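Virkent 100 Folding Solar Panel

3 comments | 107 shares

The Virkent 100 is a 100-watt panel that folds to the size of a fat briefcase and is about as fun to carry. Unfold it, prop up the legs, point it at the sun and plug in your battery. That's the whole manual, though we printed a longer one.

Weight: 13 pounds
Output: 100 watts in full sun, less in whatever you have
Cable: 107 inches, so the battery can sit in the shade even if you can't
Price: $895 with the Bellitz charge controller

It will run a small fridge and your phones. It will not run your air conditioner -- please stop writing to ask. Clouds are not covered by the warranty. Hinges are, and Perihan Çınar in our repair shop would love to go a whole April without seeing one.

Orders in by noon Friday ship the same day.

We use cookies. Accept | Settings 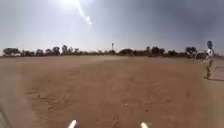

Open sandy ground under a hazy sky, trees along the horizon.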